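Clearing the Table: how people put away a mixed set of kitchen things
Project report, Home and Interior Studies, second year

Why I picked this

I share a kitchen with three other people and one table, and by Sunday evening that table is a disgrace. Everybody leaves things on it and everybody has a different theory of where those things should go. So when we were told to find an everyday job and study it properly, I didn't have to look very far! My tutor, Svitlana Skoryk, suggested I narrow it down from "tidying" (far too big) to the moment when you stand in front of a full table and decide what to pick up first.

My question ended up as this: when the things on a table don't belong together, what do people reach for, and where do they put it down again?

The table and the things on it

I wanted a plain surface with nothing to hide behind, so it's a white tabletop all the way through. On top of that went a mixture of crockery, containers, a cloth and pretend groceries. I went for play food because real tomatoes don't last a week of being handled, and I'd already lost one banana in my bag during the pilot (never again).

The ketchup bottle turned out to be the star of the whole project. It's bright red, it's got a white cap, and everyone knows what it is from across the room. In one layout I laid it across the big round plate, which is a sort of pale lavender-grey with a darker rim, because I wanted something in a place it plainly shouldn't be. A couple of the smaller bits were left lying directly on the table with some space between them, and two more were in a small bowl.

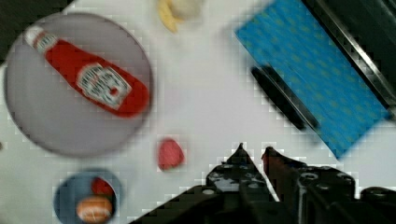
I called this kind of start a Dravik layout, after the street I live on, and the fuller kind a Semeniuk layout, after the café where I planned it. I know that's silly but "layout A" and "layout B" kept getting swapped in my notes and I had to redo a whole afternoon.

How the sessions went

Each person got 280 seconds. I said "please put this table in order" and nothing else, which annoyed quite a few of them. They wanted to know what "in order" meant, and of course that was the bit I was interested in. I wrote down the order they picked things up and where each one went, and afterwards I asked them to talk me through it.

I ran 10 people through it in the end, mostly from my course and the one below. Piret Butkienė from the year above sat in on the first few and kept her own notes so we could compare. We disagreed more than I'd hoped. She counted a nudge as a move and I didn't, so we agreed that a thing has to leave the table to count — sliding it along doesn't.

What the fuller layout was for

My pilot had one problem, and it was that there was too little to choose from. People cleared the plate and stopped. For the fuller layouts I brought in more places to put things: an oval grey tray with a raised rim, a little blue bowl, a big pale green bin that you can nearly see through. There was a teal mug as well, and a black cup, and a bright blue cloth. The bottle went in the tray this time, lying on its side, and the bin started out empty so people could use it however they liked.

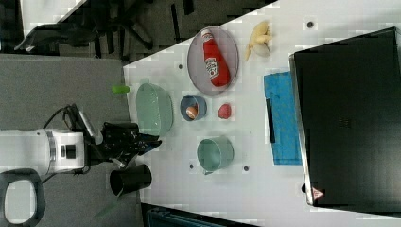 Once there were containers about, nearly everyone stopped thinking about single things and started thinking about groups. Food with food was the favourite. A few went by size, and one person did the whole lot by colour, which looked lovely and would drive me mad at home.

What I noticed

Over all the sessions I logged 73 moves. The bottle was very often the first thing touched, and people's reasons were nearly always that it was lying down. Bottles should stand up! I heard that in so many versions that I started writing just "upright" in the margin.

The cloth was the opposite. It got left until last or left altogether, and when I asked, people said they hadn't thought of it as something to tidy. A couple said it was part of the table. I hadn't expected that and I'd like to try it again with a cloth that's folded.

Mugs and cups got lined up with their handles facing the same way if there was time left over. The bin mostly became the home for anything people couldn't decide about, and I feel quite seen by that, as we've got a drawer at home doing exactly the same job.

Problems

My layouts weren't identical from one person to the next. I put things back by eye, and by the end of a long day my eye wasn't up to much. Next time I'd mark the positions in pencil. I also think the play food made people a bit less careful than they'd be with their own shopping, and Piret thinks so too.

The write-up is 700 words over in its long version, so the interview notes have gone in the appendix and the layout sketches are in the folder I handed in with it.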